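Küchenkram, zweiter Durchgang

15. April 2023

Im Dezember hatte ich die Küche schon einmal ausgeräumt, aber nur die Hängeschränke. Die unteren Fächer und die große Schublade neben dem Herd sind liegen geblieben. Am Ende waren es 38 Teile, die ich in der Hand hatte und bei denen ich überlegen musste. Den Rest habe ich einfach zurückgestellt.

Mein Vorgehen ist simpel. Alles kommt auf den Tisch, und zwar auf den weißen, weil man darauf Krümel und Flecken sofort sieht. Dann wird gespült, was klebt, und erst danach entschieden. Beim ersten Mal habe ich es umgekehrt gemacht und ein paar Sachen weggeworfen, die nur schmutzig waren. Den kleinen Topf vermisse ich heute noch.

Siebe hatte ich zu viele. Behalten habe ich ein hellgrünes, in dem ich Obst abspüle und Nudeln für eine Person abgieße. Die beiden aus Metall hatten verbogene Füße und standen schief in der Spüle, die sind weg. Schüsseln sind schwieriger. Ich benutze eigentlich immer dieselbe blaue, für Müsli, für Obst, zum Verquirlen von Eiern. Der Satz von Pallent, in dem sie einmal gekauft wurde, steht seit Jahren unten im Schrank und kommt höchstens zum Einsatz, wenn Besuch da ist. Den habe ich trotzdem behalten, er stapelt sich gut.

Gummihandschuhe: Ich finde immer nur einen. Diesmal einen hellgelben. Früher habe ich einzelne Handschuhe aufgehoben, inzwischen nehme ich sie zum Putzen vom Abfluss und werfe sie danach weg. Die von Nair halten bei mir länger als die billigen aus dem Drogeriemarkt, vor allem zwischen Daumen und Zeigefinger, wo sie sonst zuerst reißen.

Für die Schublade habe ich mir einen Einsatz von Horar gekauft, 14 Euro. Er ist einen Fingerbreit zu schmal, links bleibt ein Spalt. Da liegen jetzt die Schaschlikspieße drin und das Thermometer. Schneebesen und Kelle passen nur schräg hinein.

Obst steht bei mir nicht mehr in der Schale auf der Fensterbank, dort wird es im Frühjahr zu warm. Orangen halten im Flur am längsten. Erdbeeren kaufe ich nur noch in kleinen Mengen und wasche sie direkt vor dem Essen, sonst sind sie am nächsten Tag matschig.
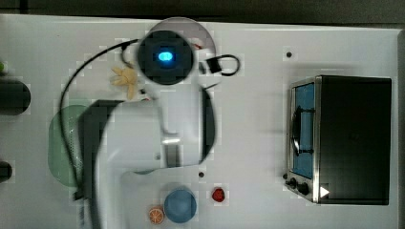
Offen ist noch das Fach unter der Spüle. Da stehen die Putzmittel, zwei Eimer und eine Tüte mit Tüten. Ich will die Rückwand vorher abwischen und neues Schrankpapier einlegen, das alte wellt sich vorne. Das Papier muss ich erst besorgen.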